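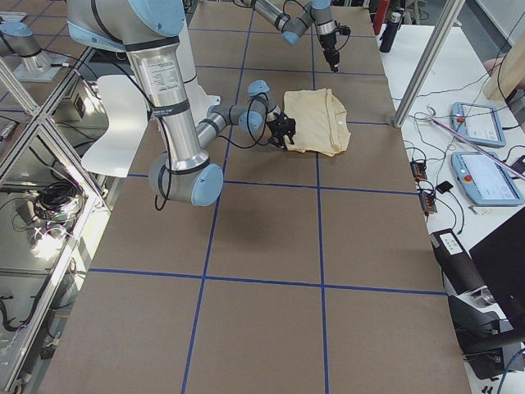
Raili Keskinen objected, when she read the draft of these notes, that a biobank donor who signed a broad consent form has agreed to research and to nothing else, and that a phone call about a gene variant falls outside it. Start from her objection. It sets the question for the talk: what does a biobank owe a donor when a finding turns up that nobody was looking for?

Slide 1. Terms
Secondary finding: a result with possible health meaning, outside the aim of the study. Keep it separate from a raw data request, where the donor asks for the file. Different duty, different rules. Do not let the questions merge them.

Slide 2. The Cundum collection
3000 donors, blood and saliva. Two consent forms in use. The older form says nothing on return of results. The newer form has a yes/no box. 778 donors signed the older form, and the rest of the talk is mostly on them.

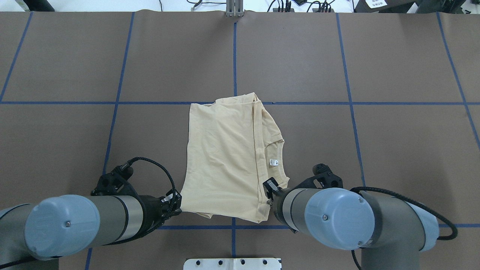

Slide 3. Options for the older form
(a) Return nothing. Consistent with the text signed. Hard to defend if the variant is serious and treatable.
(b) Return everything on a fixed gene list. Overrides a choice the donor was never offered.
(c) Write to all donors and ask for a preference before any sample is analyzed. Slow. Some letters will come back undelivered.
The draft policy takes (c). Read the one-line version from the handout, then pause for questions on wording only.

Slide 4. Validity of the result
Research sequencing is not a clinical test. Sample swaps happen. A second sample, tested in a clinical lab, is required before disclosure. Guzmán's point on cost goes in at this stage: the study budget has to carry the repeat test, and the Wike grant did not list it. 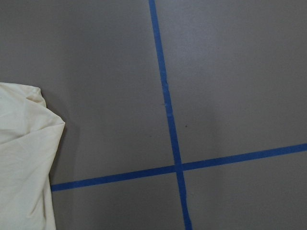
Slide 5. Relatives
A variant in a donor is information on siblings and children who signed nothing. Draft policy: the donor is told and is given a letter to pass on. The biobank does not contact relatives directly. Suominen wants an exception where the donor has died. Left open. Mention the disagreement and move on.

Slide 6. Time limit
How long does the duty last? Proposal: it ends when study funding ends. No duty to recheck old data when a variant is reclassified. Expect pushback from the clinic side.
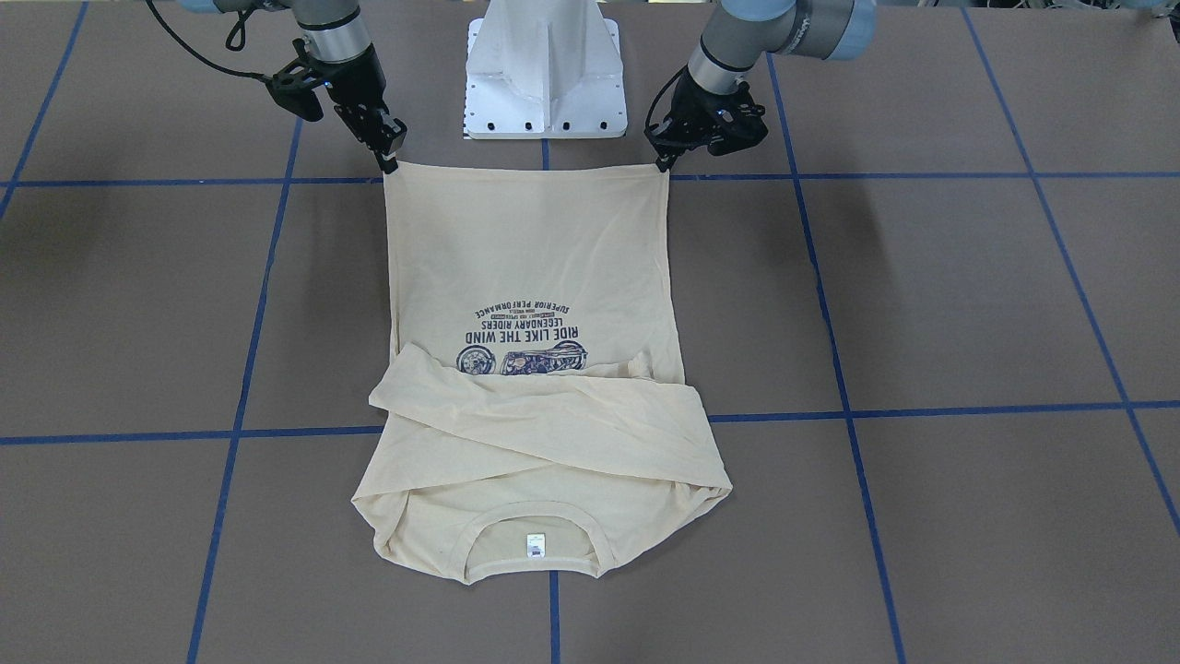

Slide 7. Next steps
Revised letter to Afshin Sadeghi for legal review. Pilot mailing to 200 donors in September. Reply period still to be set. No reply counts as no consent to return.

Backup slide: text of both consent forms, side by side. Show only if asked.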